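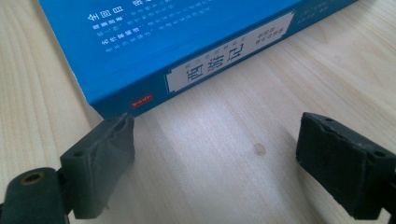
Library news, quick one before the printer deadline

Summer reading swap is back in August. Same room at Tellside, up the back stairs, doors at 2 and we go till the tea runs out. Bring what you've finished, take what you like. No tokens this year - they were more trouble than they were worth and half of them went home in people's pockets.

What we need: mysteries, kids' chapter books, anything on gardening. What we have plenty of already: cookbooks, diet books, old travel guides. Please no encyclopedias. Please. We still have 13 volumes of one set from last time and no volume 4.

Parking - the Dreltholm lot is closed for resurfacing, so use the street or the church side. If you have heavy boxes, pull up to the side door, unload, then move the car. The bakery needs that space for thier van.

The long book group (the ones who only do doorstops) finished the Rissanen trilogy in June. Verdict mixed. Part one loved, part two argued over, part three mostly skimmed. More than 1000 pages all in, so well done to anyone who made it to the end. Next up is something shorter, to be picked at the swap. Suggestions on the sheet by the door, one each.

Overdues: 21 books still out from the spring. No fines, no questions, just put them in the slot. The large print ones especially, there is a waiting list and people have been very patient.

Also the Irivine branch has offered us two sets of shelves, free if we collect. Need someone with a truck and a strong back for a morning. Tall ones, so they won't go in a hatchback, we measured.

Story time is off for the rest of the month, back when school is. Craft table stays open as normal but bring your own scissors if your a leftie, we only have the one pair.

Notices for the next issue in the gray box by the desk, short as you can make them.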